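How do you keep brick dust off a desk that sits against a bare brick wall?

Posted by Shireen Zwane, 4th December

Hi all! We moved into the old Nkosi building in Troroddale back in March and I love the exposed brick, but every morning there's a fine reddish grit along the back of my desk. It gets in my keyboard, my coffee, everything. I vacuum, it comes back. The landlord says I can do what I want as long as it doesn't change the color. Has anyone sealed an indoor brick wall and been happy with it?

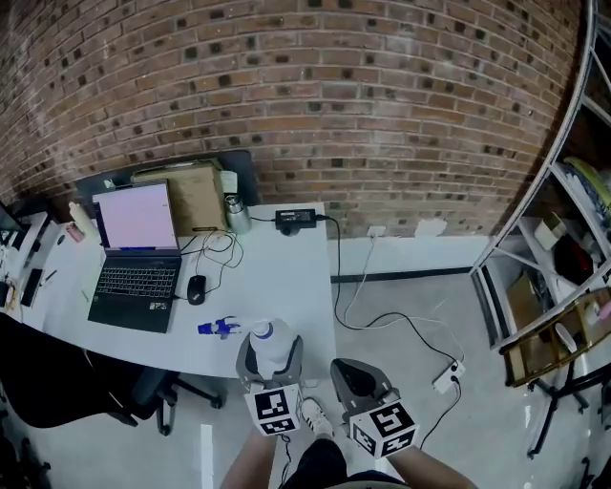 The long white desk and the brick behind it

I've been quoted $425 to have someone do it, and that seems like a lot for one wall.

Hussam Matar
I did mine two winters ago and paid $322 for everything, including a sprayer I've never used again (anyone want it?). Get a breathable, matte masonry sealer. The glossy kind makes brick look like it's been laminated! Brush the wall down hard with a stiff nylon brush first, then vacuum, then leave it overnight. I put on two thin coats and waited 4 hours between them. Try a patch down low first, mine went a shade darker and my wife noticed right away.

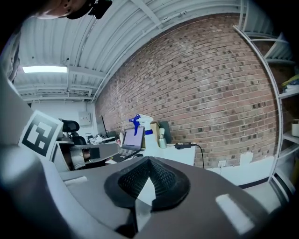
Same room, looking toward the desk area

Also check the mortar. If you can rub it out with a finger, that's where your grit is coming from and sealer won't hold it for long. I had some 9 feet of joints redone before I started.

Meltberg
just pull the desk out a few inches and wipe it. old brick sheds, mine does too

Endimcombe
Agree with Hussam on matte. Don't seal it if the wall ever feels damp though, find the leak first. And cover your keyboard at night, I use a dish towel.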